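Bolteo 织物颜色词表

中文布料颜色词与商品描述短文本，附标注说明

概述

Bolteo 收录中文布料买卖中使用的颜色词，共 302 个词条，另附 2000 条含有这些词的商品描述短文本。词条按 40 个色类归组。数据用于检索、词义归并和目录整理，也可以拿来做小规模的文本分类练习。

仓库里只有文字数据和少量说明用图。词条没有对应的标准色值，需要色值的请看“不包含的内容”一节。

当前版本为 2。与上一版相比，主要改动是合并了重复的异体写法，把“米”“杏”“驼”三类重新划开，并且给每条短文本补了来源类型。旧版文件不再维护，但仍保留在 archive 目录下，字段名和现在的不一样，不要混着读。

文件

terms.tsv 词条主表，一行一个词
listings.tsv 商品描述短文本，一行一条
groups.tsv 色类表，含类名、上下级和备注
variants.tsv 异体写法到主词条的对应
guide.txt 标注手册全文
archive/ 旧版文件

所有表均为 UTF-8 编码，制表符分隔，首行为字段名，换行符为 LF。用表格软件打开时请手动指定编码，否则部分软件会按本地编码读入，显示为乱码。短文本里的制表符在清理时已经替换为空格，读取时不需要处理引号。

词条主表的字段

term_id：词条编号，字母 t 加数字。编号一经分配不再改动，删除的词条编号空着，不补。

term：主写法，简体。

group_id：所属色类，对应 groups.tsv。

kind：构词方式。取值为 basic（基本词，如“红”“黑”）、object（借物，如“藕色”“豆沙”）、degree（带程度，如“浅灰”“深棕”）、compound（两色并列，如“蓝绿”）、trade（行业叫法）、other。

region：常见使用地区，没有把握的一律留空。空值表示没有记录，不表示全国通用。

old：是否为较旧的叫法，取值 y 或 n。

note：备注，自由文本，可为空。

短文本表的字段

listing_id：文本编号。

text：清理后的正文。价格、电话、网址、店名、地址均已去掉，原位置不留占位符。

term_ids：文本中出现的词条编号，多个编号之间用英文逗号隔开，按出现顺序排列。同一个词出现多次只记第一次。

source_type：来源类型，取值为 market（市场摊位手写价签）、catalog（纸质目录）、online（网上商品标题）、swatch（样布册背面的文字）。

fabric：布料种类，文本里写明的才填。只写“布”“面料”的留空。

来源

词条最早来自 Daneshvar 布样目录。那是一套给裁缝铺和窗帘店用的纸质目录，颜色名印在每页样布下方。我们把名称逐页录入，去重之后得到最初的词单，后来又从价签和网上标题里补充。目录中的布样没有进入本数据集。

价签文字由项目成员在面料市场抄录，抄录时只记布料名、颜色和幅宽。手写字迹辨认不清的整条舍弃，没有猜字。网上标题取自已获许可的店铺，店铺名单不公开。

样布册一项来自 Drunen 的一间旧布店，店里用中文标注进货，册子背面常写有颜色和批次。批次信息已经去掉，颜色词原样保留，其中有几个叫法在别处没有见到，kind 一律标为 trade。

清理与合并

原始文字先用 Drerkura 做切分和去重。Drerkura 是我们自己写的命令行小工具，代码在另一个仓库，使用本数据不需要安装它。它做的事情包括全角半角统一、繁简转换、删除联系方式，以及找出只差标点或空格的重复文本。

自动处理之后由人工过一遍。繁简转换出错的地方主要在“黄”“绿”一类词的旧写法上，已经逐条改回。“兰”作“蓝”用的情况在价签里很多，正文保留“兰”字不改，词条归到“蓝”的编号下，对应关系写在 variants.tsv 里。“桔”与“橘”、“咖”与“咖啡”的处理方式相同。

“咖色”和“咖啡色”分成两个词条还是合成一个，讨论过几轮，最后合并了。需要分开统计的可以用 variants.tsv 还原。

关于粉色一类

色类中争议最多的是粉。中文里“粉”单用时多数指粉红，但布料行当里也有“粉蓝”“粉绿”“粉紫”的说法，这里的“粉”表示浅而偏白。标注时按下面的办法处理：单用的“粉”“粉色”归粉类；“粉”后面接另一个颜色的，归后面那个颜色所在的类，kind 标 degree。“粉红”算一个整体，归粉类。“水粉”“肉粉”“藕粉”“樱花粉”“豆沙粉”都归粉类。单用“豆沙”的文本如果没有别的线索，归红棕类，并在 note 里写明。
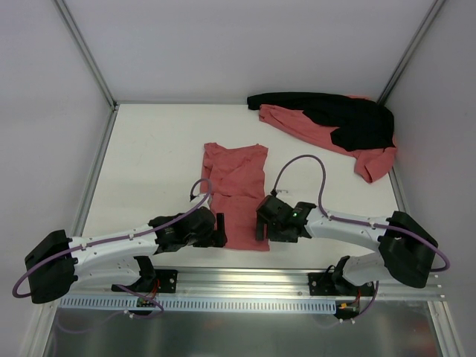 白色台面上平放的粉色布料。

同一块布在不同卖家那里可能写成“粉”“浅粉”“裸粉”或“嫩粉”，标注只依据文字，不根据实物或照片改判。文本里写了什么就记什么，即使标注者觉得卖家写得不准。这一条对所有色类都适用。

程度词“浅”“淡”“嫩”“浅淡”没有合并。它们在文本里的搭配不同，“嫩”多与黄、绿、粉相接，很少与灰、棕相接，合并会丢掉这部分信息。“深”“暗”“老”也分开记录。

标注方式

每条短文本由两个人分别标注，互相看不到对方的结果。意见一致的直接采用，不一致的交给第三个人决定，决定的理由写进手册。标注者都以中文为母语，其中有人做过面料销售，也有人没有相关经验。没有相关经验的人容易漏掉行业叫法，例如把“本白”当成两个词，或者把“坯布色”看成布料名。遇到这种情况以手册为准。

分歧集中在三个地方：米色与杏色的界线；“藏青”归蓝还是归黑；并列词里哪个颜色算主色。米与杏按文本里的原词处理，不再看上下文。“藏青”“藏蓝”一律归蓝。并列词归后一个颜色，“蓝绿”归绿，“灰蓝”归蓝，“红棕”单独成类。

读取示例

用 Python 读取词条主表：

import csv
with open("terms.tsv", encoding="utf-8", newline="") as f:
 rows = list(csv.DictReader(f, delimiter="\t", quoting=csv.QUOTE_NONE))

term_ids 需要自己按逗号切开。空字段读出来是空字符串，请不要当成数字零处理。

不包含的内容

没有 RGB、Lab 或任何色卡编号。同一个词在不同布料上对应的颜色差别很大，给出单一数值容易误导。

没有价格、销量和卖家信息。

没有服装成衣的颜色名。成衣命名受营销影响较重，和按米卖的布料不是一套叫法，混在一起会影响归类。

没有花纹词。“格子”“碎花”“条纹”等在正文里保留，但不标注。

已知问题

来源类型分布不均，online 占多数，swatch 最少，按来源比较时请先看各类的数量。

region 字段填写率低，不适合做方言研究。

old 字段由标注者凭经验判断，没有查证年代。

部分文本只有颜色词和布料名，很短，做分类任务时几乎等于直接查表。建议按文本长度筛选后再划分训练和测试部分。仓库不提供固定的划分。

棉麻类文本较多，丝绸和毛料较少，和丝绸有关的颜色词可能收得不全。

反馈与更新

发现归类有误，请在问题列表中写明词条编号、现在的色类和建议的色类，最好附一条实际文本。只写“这个颜色不对”的没法处理。新增词条需要有实际使用的文本作依据，词典里查到但没有用例的暂不收。

下一次更新计划在八月，内容是补充丝绸类文本，并检查 variants.tsv 里单向的对应关系。色类数量暂时不动。

许可

词条表、色类表和标注手册按 CC BY 4.0 发布。短文本仅供研究和教学使用，不得用来还原卖家身份。引用时写明数据集名称 Bolteo 和所用版本即可。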